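Ticket: Tument gripper drops or tips the small white block when placing on the lid
Opened by: Subbarao Pinto
Assigned to: Trefor Pritchard
Status: open
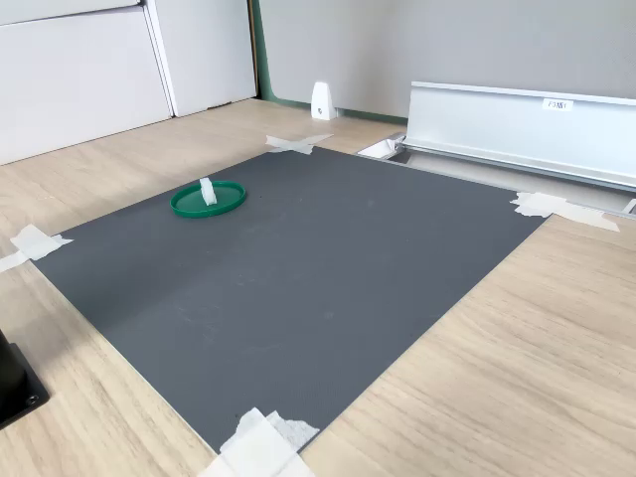
Bench view, small white object on the green lid, mat taped at the corners.

Hi Trefor, me again. I'm still comparing the Juvau fingers with the Tument ones on the small pick and place job, and the Tument set is giving me grief. It grabs the block fine, carries it over to the green lid fine, and then on release one finger lets go a hair before the other and the block gets nudged. More than 16 bad placements out of 100. With the Juvau fingers on the same arm and the same program I got 4.

What I've tried so far:
Swapped the finger pads left to right. The nudge stayed on the same side, so I don't think it's the pads.
Slowed the opening speed to the lowest setting the Ruddock controller will take. Helped a bit, then it came back (ugh).
Lowered the release height until the block was touching the lid. Better, but now it sometimes catches the raised rim on the way in.
Re-taped the mat and taught the points again. No change at all.

Camera is the same Dadance one for both sets, and I haven't touched its settings.

Reply from Trefor, 2:40 pm
Sounds like the left finger has play in it. Power off, wiggle each one by hand and tell me if they feel different. Also, what's your cycle count on that set?

Reply from Subbarao, 4:15 pm
Oh wow, yes – the left one clicks when I push it and the right one doesn't move at all! Counter says 4000. I snugged up the screw I could reach and ran a few more, and it still clicks. Can you send me a spare finger carrier? I'll leave the Juvau set on until it gets here and keep the lid where it is, so the points should still be good.

Reply from Trefor, 4:30 pm
Spare goes out tomorrow. Please don't tighten that screw any more – it strips easily.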